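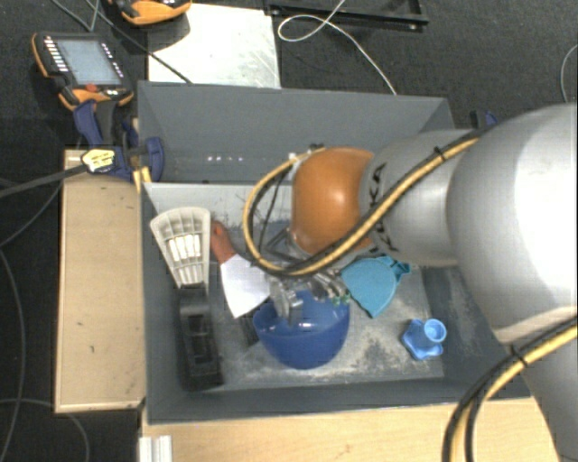
HOME & LIVING

The Stuff We Pay to Keep

2019-03-05

My storage unit had a number, 3571, and for five years I typed it into a keypad at the Climo place out by the highway without once asking myself what I was doing there. The gate would roll back, I'd drive in, add a box to the pile, and drive home feeling like a very organized person.

I am not an organized person. I own three can openers and I couldn't find you one of them right now.

The unit started as a two-month thing. We were between apartments in Rurnness, the new one wasn't ready, and the couch had to go somewhere. The rent was 60 dollars a month, which seemed like nothing compared to buying a new couch. Then the new apartment turned out smaller than it looked with no furniture in it (they always do!), so the couch stayed where it was, along with the bookcase, the big rug and eleven boxes marked MISC in my own handwriting.

You can do the math on this one. I did it on the back of an envelope last November and had to go lie down for a bit. Sixty dollars times twelve, times five, comes to 3,600 dollars. The couch was secondhand when we got it. It had a cigarette burn on one arm that I'd covered with a blanket since the day it came through the door.

So I decided to empty the thing, and I decided to do it by myself over one long weekend, with a thermos and a radio. I'd read all the advice. Make piles. Touch everything once. Don't open the photo albums. I opened the first photo album within ten minutes and sat on an upturned crate looking at my own terrible bangs until my feet went numb.

What surprised me was how little of it I remembered. I'd had this idea in my head of all the good things waiting out there for when we finally had room. In my mind it was practically a furniture showroom. In real life there was a fondue set with no forks, a box of cables for a printer we'd given away, and a Prarico bread machine I would have sworn under oath I'd never seen before. The manual was still taped inside the lid. There was a whole box of candles that had slumped together over the summers into one enormous candle.

And some of it was lovely, I should say that. My grandmother's mixing bowls were in there, wrapped in a beach towel, and I'd been telling people for years that they got lost in the move. I also found the good scissors. I was so happy about the scissors that I drove home with them on the passenger seat.

Getting rid of it all was harder than finding it. I had a picture of myself dropping everything at a thrift store and being thanked, maybe warmly. The first shop didn't take couches. The second took couches but took one look at the arm and didn't take mine. I ended up paying to have it hauled away — so add that to the envelope.

The bookcase did better. There's a secondhand store called Lodhi, two doors down from my dentist, and they gave me store credit for it and the rug. I know what you're thinking, and yes, I walked around with that credit for twenty minutes holding a lamp. I put the lamp back. I'd like it on record that I put the lamp back. I bought a book about gardens instead, and a book is small.

People ask if I feel lighter. Everybody who's ever cleaned out a closet says they feel lighter, and I was looking forward to it. Mostly I felt tired and a little embarrassed, and my back hurt until the middle of the next week. But I do notice it on the first of the month, when the money doesn't leave. We've started going out for dumplings with it. That's a better use of 60 dollars than keeping a fondue pot dry.

A few practical things, if you've got a unit of your own and you've read this far with a funny feeling in your stomach. Give your notice first, before you lift a single box. I only finished on time with a deadline hanging over me. Bring gloves and more trash bags than seems reasonable. Call the thrift stores ahead and be truthful about the burn marks. Take one carload home at a time and find a place for all of it before you go back for the next, or you'll just have moved the storage unit into your hallway.

I did that with the last load, by the way. The MISC boxes are next to the coat rack. I'm down to four of them, and one is mostly can openers.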